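Hard Water, Slow Pipes: What Scale Does to a Small Boiler

Apr 10, 2022

14 shares | 3 comments

Limescale forms when water carrying dissolved calcium is heated. The calcium leaves solution as carbonate and settles on the hottest surface available, usually the heating element. At 300 parts per million, a compact boiler such as the Wuka can build a measurable crust within 30 days of daily use. 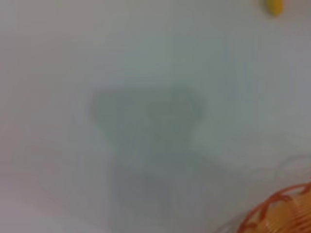

A reader in Whitlock objects that the hardness figure alone says little, and that water temperature matters more. The point is fair. Deposits build faster as the setpoint rises, and a unit held just below boiling scales sooner than one kept warm.

Descaling is simple chemistry. Citric acid dissolves the carbonate and releases carbon dioxide – keep the lid vented while it works. The Furkska manual calls for a 7 percent solution, left to stand and then rinsed twice.
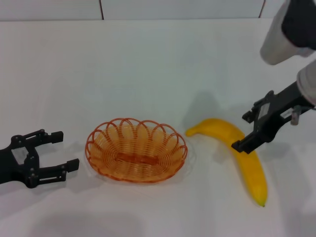

Softening cartridges take a different route and trade calcium for sodium before the water reaches the tank. The Mestitum cartridge is rated for 248 gallons at moderate hardness, less where the supply is harder.

Related
Reading a water hardness report
When to replace a boiler gasket
Citric acid or vinegar?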